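How to write instructions for someone who isn't you

Posted by Yetunde Onuoha in Working Life
Filed under: writing, handovers, the boiler

My first set of written instructions told the person minding my flat how to use the boiler. It ran to 1,262 words and included a short history of the boiler. She wore a coat indoors for a week and was very polite about it afterwards.

I have since written instructions for a living, mainly for the sort of small office where one person knows how the franking machine works and that person is on holiday. The method below will do for a handover note, a recipe, a guide to the alarm or a page on how to feed somebody's cat.

What you need

The thing itself, in front of you
Paper and a pen
A person who has never done the job
A willingness to be told you are unclear

Step 1. Decide where it ends

Write down what will be true when the reader has finished. One sentence. "The invoices for July have been sent and are in the Sent folder." "The cat has eaten and is indoors." If you can't get it into one sentence you have two jobs, and they want two pages.

Put this sentence at the top of the finished page. People like to know what they are in for.

Step 2. Do the job and write as you go

Do it for real. Don't sit on the sofa and remember it. Your memory has smoothed out all the awkward parts, such as the drawer you have to lift slightly and the password box that rejects you once on principle.

Write down every single thing your hands do. This is dull. You will be tempted to put "set up the printer" and go for lunch. "Set up the printer" is what you were asked to explain.

Step 3. Cut it into single actions

Go through your notes and look for the word "and". Quite often it is holding two steps together, and the second one is the one that gets missed.

Bad: Open the post and enter it in the book and put the cheques in the tin.

Better:
Open the post.
Write each item in the red book.
Put any cheques in the tin.

You can leave an "and" where no sane person would stop halfway. "Lift the lid and look inside" may stand.

Step 4. Name things once and stick to it

At school you were told not to repeat words. Forget it for now. If it is a tray in step one, it is a tray in step nine, and it must never become a holder, a unit or, heaven help us, a receptacle. The reader will go looking for the receptacle.

The other half of this is choosing a name the reader can match to the object. Size and colour are good. "The small red one" gets most people where they need to be. "The usual one" gets them nowhere.
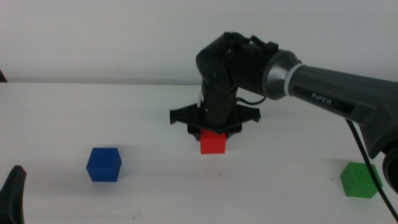 "The small red cube": four words, and hard to get wrong.

Watch out for names that exist only in your building. For years our shared calendar was called Eltby, after software we had stopped using, and new starters were told to "put it in Eltby" and nodded and went away and did nothing of the kind. If you have one of these, give the nickname and the real name together the first time, then use the real one.

Step 5. Get the order right

This sounds too obvious to have a step to itself. Then you read a recipe that says "fold in the butter, which you softened earlier".

Write in the order things happen. Anything that must be ready beforehand goes in a list at the start. Any warning goes in front of the step it belongs to. "Press the green button. Before pressing the green button, make sure the guard is down" has presumably been printed somewhere, with results.

For anything built up in layers, say which end you are starting from. Bottom to top is the natural way, being the way gravity prefers it. A list of layers with no direction given will be built upside down by a good half of your readers, and they will have a perfectly sound argument when you complain.

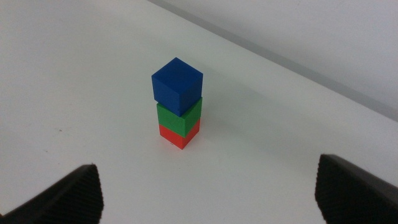
From the bottom: red, green, blue.

Step 6. Say what the reader should see

After any step that could go wrong quietly, add a line saying what it looks like when it has gone right. "The light turns green." "You will hear one click. If you hear 2, start again." It lets people stop worrying and get on.

You don't need it after every step. "Sit down. You should now be sitting" is going to lose you some goodwill.

Step 7. Make it shorter

My limit for an ordinary office task is 500 words. Most drafts come in well over, and the surplus is nearly always one of these:

Why the job exists
Who used to do it
How it was done under the old system
An apology for the new system
"Simply", "just" and "easily", which only make a stuck person feel worse

The last page I trimmed was a guide to booking the meeting room by Karthik Herath, who writes beautifully and at length. We got it down to 85 words. He has asked for some of the others back.

Step 8. Hand it over and keep quiet

Give the page to your person who has never done the job. Sit where you can see them. Say nothing at all.

This is the hardest step and I have known grown adults fail it inside a minute. You will want to point. You will want to say "no, the other one". Put your hand over your mouth if it helps, and use the free hand to mark the page wherever they pause, go back or sigh. Each mark is a line to rewrite.

Then try it on someone else, as your first person now knows how to do it and is ruined for the purpose.

Step 9. Put it where the job is

Tape the page to the machine. Instructions for the alarm should not be kept in a locked office behind the alarm. Ours were, until one Tuesday at ten to seven in the morning.

Next in this series: labelling a shared fridge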